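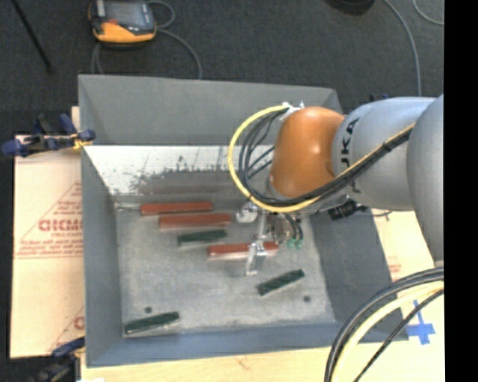
The KUKA arm at the Skelon bin, with red and green blocks on the floor.

Teaching by the pile: an interview with Carmela Carretero
2 August 2018 - by the Momton newsletter desk

Carmela Carretero spends most of her working day collecting grasps. She runs data collection at Turkus, where a robot arm picks blocks out of a grey bin, drops them back in and does it again. Each attempt is stored as an example for a learning system called Seixas.

"People ask when the robot is going to do something," she said. "It's doing it. The attempts are what we're making."

On a normal day the setup logs 489 attempts. Carretero said the number used to be lower, and that most of the lost time went to blocks lying flat against the walls, where the fingers have little room. Her group left those cases in.

"If you only keep the easy ones, the model thinks the world is easy. We want the wall cases. We want the ones where two blocks are side by side and you get the wrong one."

The blocks are plain on purpose. She tried household items in July and went back after two weeks. "With a mug you don't know if it failed on the shape or the weight or the shine. With a block I can look at a failure and have a decent guess."

A failed grasp is labeled and saved the same way as a good one. Roughly 76 percent of attempts now end with a block in the gripper, but Carretero does not treat that as a score. When it climbs too high, she makes the piles harder.

Every 15 minutes a person steps in and stirs the bin by hand. Left alone, she said, the blocks drift toward the same corners and the examples start to look alike. "You scroll through an hour of it and it's the same picture. That hour is worth very little."

I asked what takes up her own time. Clamps, she said, and cables. If the bin shifts a little, the recorded positions stop matching the earlier ones, and someone has to find out when it moved. She checks it before each run and again after lunch.

"I lost most of a week to a bin that had slid by the width of a pencil," she said. "We kept the data, but it's in its own folder and I don't train on it."

The next step is a second bin next to the first, so the arm can move blocks across and back. Carretero expects that to cut down on the stirring - she would not say by how much.

Last updated: 2 weeks ago
Contact | Copyright Momton | Back to top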